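Tool wall and hanging storage — walk-through checklist, workroom 4

Kamol Chuensuk
April 5, 2020
55 shares · 4 comments

Quick one, did this before lunch. Marks are OK / FIX / ASK. Comments where I had any. Same sheet as Mahawong uses for their back shop, minus the ladder page.

WALL PANEL

Panel tight to wall, no rocking — OK. Pushed on it top and bottom.

Screws flush, no heads sticking out — OK

Heavy tools hung by the handle hole or a proper hook, not balanced on a nail — FIX. Pipe wrench is fine. The old claw hammer was sitting on two nails, took it down, it's on the bench with a tag on.

Nothing heavy above head height — ASK. Wrench is up there. I can reach it fine, Grudari people are shorter than me. Could go down a row?

Wrench jaw moves free, knurl not packed with crud — OK, little stiff. Drop of oil.

Handle grips not split or sliding — OK

FRAME AND RAILS

Corner joints snug — OK. One bolt took a quarter turn. Wrote the date on tape next to it.

Bolts all present — OK

Rail ends capped or filed — FIX. One end by the door is raw and it got my sleeve. Caps are in the Relport order, 70 to a bag, so we'll have them forever.

Nobody hanging coats on the rail — FIX!! It isn't a coat rack. Hooks are in the hall.

HANGING BASKET

Hangs from the frame, not from the panel edge — OK

Wire ends not poking out — OK. Ran a rag over the mesh, no snags.

Load under 3 lb — OK. Hardly anything in it.

Contents light and nothing sharp — OK. No blades, no drill bits loose in there please, they come straight thru the mesh.

CORDS AND FLOOR

No cord across the walkway — OK

Cords with slack, not pulled tight at the plug — OK

Outlet covers on — FIX, one cracked, left of the door. Taped for now. Tape is not a repair, I know.

Floor swept — sort of

WALLPAPER SIDE

Paper not lifting at the seams — OK. Slight bubble low down, same as in the winter.

No signs of damp — OK. Felt dry.

Nothing screwed in thru the paper — OK. Leave it that way, that wall is plaster and it crumbles. Daltora tried a coat hook there and we got a hole the size of an egg.

TO DO BEFORE NEXT CHECK

— end cap on rail
— new outlet cover
— hammer gets a real hook
— decide on wrench hieght
— put the sheet back on the clipboard when your done with it

Next check end of April if I'm around. Somebody else can do it, takes about ten minutes.

Comments (4)

T. from Grudari
Yes please move the wrench down. I stand on the crate to get it and I know I'm not supposed to.

Kamol Chuensuk
OK moving it. And no crate.

benchrat
is the basket limit 3 lb for all of them or just the mesh one

Kamol Chuensuk
Just the mesh. The shelf bins can take more, there's a sticker on each. Will add a line to the sheet next time.

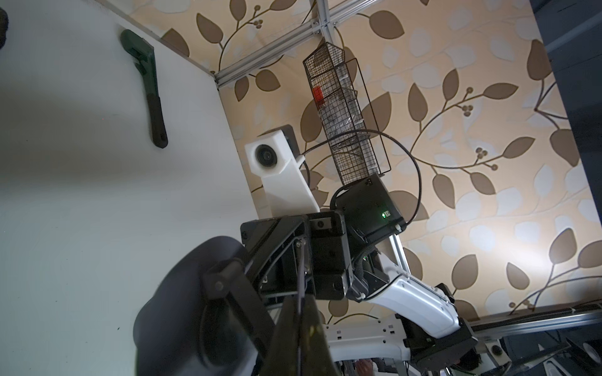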